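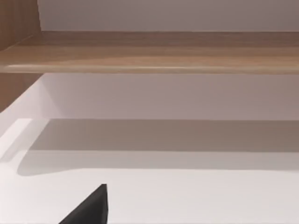 Simulated demonstration gathering is the practice of collecting examples of a robot task inside a computer-rendered setting, so that a learning system can later be trained to copy them. Each example, usually called a demonstration or an episode, pairs what a virtual camera sees with the motions commanded to a virtual arm. The practice is cheap and fast compared with work on physical machines. Whether it produces robots that behave well outside the computer is disputed, and much of the published support comes from the groups that built the tools.

Overview

A typical setup has a piece of furniture, a few movable objects, an arm with a gripper, and one or more camera views. Shelves, counters and drawers are common because they are easy to model and because household work is the usual sales pitch. The arm is driven by a person with a hand controller, by a written script, or by a planner that works out a path on its own. A recording ends when the task is marked complete or a time limit runs out.

Supporters say that scenes can be reset at the press of a key, that nothing breaks, and that light and surface colors can be changed at will. All of this is true. It says little about whether the examples are any good.

Methods

Direct control by a person gives the most varied motion and costs the most. Operators get tired, pick up habits, and tend to approach a shelf from the same side every time. Scripted collection avoids the fatigue and makes the habit problem worse, as every episode follows one recipe with small random changes. Planner-based collection falls somewhere between the two, though planners often produce paths that no person would choose and that a camera-based learner finds hard to explain from the picture alone.

A fourth method, usually called multiplication, starts from a small set of human recordings and stretches them into a large one by shifting object positions and replaying the motion. The Jevaver toolkit is built around this idea. Its documentation describes a shelf-placement set of over 3000 episodes grown from 11 human recordings. Critics have asked in what sense such a set contains more than 11 examples, and the documentation does not give a clear answer.

Camera placement

Views are either fixed in the room or attached to the wrist of the arm. Wrist views move with the gripper and often show little more than a fingertip and whatever surface lies in front of it. They are popular because they give fine detail near the point of contact. They also leave long stretches of an episode with almost nothing to look at – plain wall, plain board, plain counter – and a learner trained on those stretches may be guessing from the arm's joint readings alone. Few reports test for this, although the test is simple: blank the view and see if the result changes.

Light and surfaces

Rendered scenes tend to be clean. Walls are a single tone, counters carry no stains, and shadows have soft, regular edges. Wood grain is usually a stock pattern. The standard remedy is to randomize colors, textures and lamps between episodes in the hope that a real kitchen will look like one more variation. Results are mixed. Randomization appears to help with color and brightness and to do less for glare, clutter and dirt, which are seldom modeled in the first place.

Contact is a harder problem. Friction, flex and the slight give of a rubber pad are approximated, and an arm may learn to rely on a grip that only holds in the simulator.

Filtering

Most projects discard failed episodes. The Obura collection keeps them, with a label, on the grounds that a learner should see how things go wrong. Its maintainers have not shown that this improves results, but the choice at least makes the failure rate visible. Projects that filter without reporting how much was thrown away leave readers unable to judge how hard the task was.

Duplicate episodes are a related trouble. An audit of the Lovska shelf set, released in July, found that 2 of its test scenes also appeared in the training portion under different names. The published scores were not revised.

Evaluation and criticism

The most common complaint is that success is measured in the same simulator that supplied the examples. A high score then shows that the learner has matched its source. Trials on real arms are reported less often, usually with a handful of attempts on a single table and with the camera mounted to resemble the rendered view as closely as possible.

A second complaint concerns counting. Episode totals are widely quoted as a sign of quality, yet an episode may last a few seconds or several minutes, and some projects count each camera view separately. There is no agreed unit.

Defenders answer that real collection has most of the same faults and costs far more. This is a fair point about cost.

Related items
Teleoperation
Wrist-mounted camera
Domain randomization
Jevaver (toolkit)
Obura collection
Lovska shelf set
Imitation learning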